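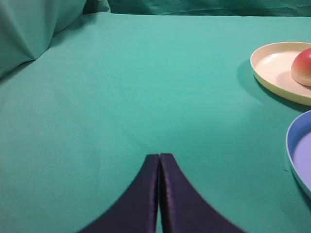

Tamer Geagea would like it known that he voted for the suction cup. He has written to the newsletter to say so, and then written again in case the first one got lost. His view is that a gripper with fingers is "a claw machine with a budget," that a suction cup would have gotten us through fruit month by lunchtime, and that he expects an apology in this space when the numbers come in.

The numbers are in, more or less. No apology is attached, but read on, Tamer, because you did better than I'd like.

For anyone who skipped the last issue: the bench has been trying out two sets of fingers for the small arm. One is the Hurness pair, which came with the gripper and is hard, flat and about as welcoming as a pair of rulers. The other is the Drultar pair, which is wide at the bottom, narrow at the tip and has some give to it. We also got a new wrist camera, and we moved from the old Tarawneh controller to the Drivar one in the same month, a decision I'll come back to when my blood pressure allows.

The job was picking up fruit and putting it on a plate. I know. A toddler does this for free and then eats the results. But fruit is round, it rolls, it has a stem in the one place you'd like to put a finger, and it comes in enough sizes to embarrass a gripper that was tuned on blocks. We'd had a very good summer with blocks. We were getting cocky.

The plan was 2,000 tries, split evenly between the two pairs of fingers. We logged 1,982. The missing ones are what happens when the log is kept by a script that stops politely at midnight and the people running the bench don't. I've been asked whether we can round up. We can't.

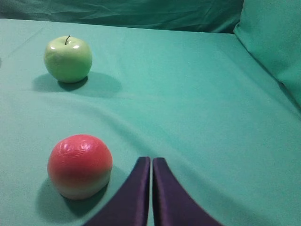

Fingers nearly closed, fruit on the cloth.

So, fingers first. The Hurness pair is better than it looks, provided the fruit is exactly where the camera says it is. If the arm comes down square over the middle, the flat pads close, the thing goes up, everybody nods. If the arm is off by the width of a pencil, one pad touches first and gives the apple a shove, and now you have a moving apple and a robot that is very sure about where it used to be. We watched that happen enough times that people started making the noise of a golf crowd.

The Drultar pair forgives you. It bends a little, it finds the side of the fruit, and it seems not to mind a sloppy approach. It also hides things. Those wide lower parts take up a good piece of the wrist camera's view, right in the bottom middle, and the bottom middle is where the fruit goes when you're about to grab it. For the last bit of every reach the arm is working from memory. We tried tipping the camera up, which gave us a lovely view of the curtain. We tried tipping it down, which gave us a lovely view of the fingers. It's now back where it started, and the screw is worn out.

The other thing the soft pair does is lie about being closed. With the hard fingers, shut means shut, and the controller knows it. With the soft ones there's often a sliver left between the tips even when the motor says it's done, so "closed on nothing" and "closed on something thin" look like neighbors. For apples that doesn't matter much. For the grape somebody brought in on a dare, it mattered a great deal, and I'll say no more about the grape.

Which brings me to color. We chose green cloth for the table and green for the back of it because green is what you use if you want to pull objects out of a background, and because there was a lot of it. Then we put a green apple on it.

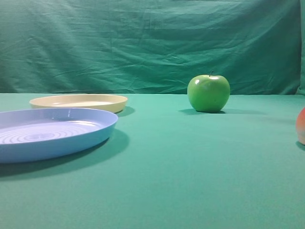
I don't want to be hard on whoever wrote the shopping list, particularly as it was me. The vision code coped for most of the day. The cloth leans toward blue and the apple doesn't, so there's enough daylight between them for a reasonable threshold. Late in the afternoon, though, with the light going, the code started to report an apple that was all top and no bottom, and the arm would reach for the middle of the part it could see. The hard fingers came down too far back and pinched the stem. The soft fingers came down too far back and got the apple anyway, which I suppose is the whole product in one line, and Drultar can have that for the box.

The shadows were the second surprise. We expected the fruit to throw one. We hadn't thought much about the plates, and for two evenings the arm was convinced that there was an extra dark object lying next to the dish. It tried to pick it up. It tried with real patience. The fix was four lines of code and a lamp moved to the other shelf, and naturally we argued about the lamp.

The fixed camera turned out to be worth its bracket. I'd been saying since spring that a camera on the wrist sees everything you need, and I'd like to withdraw that quietly in the middle of a long paragraph. The wrist camera is wonderful when you're close and clueless about the rest of the table. It often gets half a plate, or the edge of a plate, and has to guess how round the world is. The fixed one has its own blind side, and fruit does wander out of it, but between the pair of them we can usually find everything. Using both cut the "where did it go" stops to 4 for the final week. All of those were on the night the bracket slipped.

Now the controller. I promised to be fair. The Tarawneh box is old and slow, and its menus appear to have been arranged by someone in a hurry to catch a bus. But it has a knob on the front for grip force, and you can turn the knob while the arm is moving. The Drivar box has no knob. It has a settings page. To change the grip force you stop the arm, open the page, type in a number, press save, get asked if you're sure, and start the arm again. This takes up to 30 seconds, during which you forget why you wanted to change it.

In return, the Drivar is smooth. The old box moved the arm in a series of small decisions. The new one just goes, and then it's there, and the fruit hasn't been blown sideways by anyone's enthusiasm. I'd keep it for that alone. I've also asked whether we could wire the old knob to it, and was told that this was "a very you question."

We did one side test that wasn't on the plan. With the soft fingers on, we ran the arm over the table with the pads shut and nothing to pick up, start position to plate and back, and logged what the force reading did. It should have sat flat. It rose and fell a bit on every trip, worst near the plates, where the arm is stretched out and turning its wrist. So part of what we'd been calling "a light touch on the fruit" was the gripper feeling its own travel. We've gone back and flagged the early runs where the grip was called good on force alone. There are more of them than I'd hoped and I'm still going through them in the evenings.
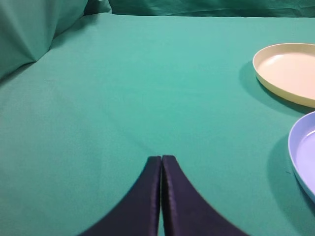

Tamer again, by return of message, when I shared that last finding: a suction cup has no such problem, because a suction cup either holds the apple or it doesn't, and it has never once in its life had a feeling about the air. He adds that the pads look comfortable and he'd consider them for a chair.

Fine. We did try the suction cup. On a smooth apple it's quick, it doesn't care about the stem if you come in from the side, and it beat both sets of fingers on speed by a margin I am going to describe as rude. On anything with a crinkled skin it wheezed and let go. It also can't set things down gently without a pause to let the air back in, and if you're impatient about that, the fruit leaves the plate again with the arm and everyone has to start over.

Where that leaves us: soft fingers stay on for now. The hard ones go in the drawer with the label facing up, so they can be found when we go back to blocks. Drivar controller stays. The lamp stays on the other shelf, and please stop moving it. The suction cup gets its own week in November, with Tamer present, and he's bringing the fruit. I've asked for pears.

If you have a table cover in any color that fruit isn't, I'm collecting offers. Gray would be nice. Somebody suggested purple, and then we all looked at the fingers.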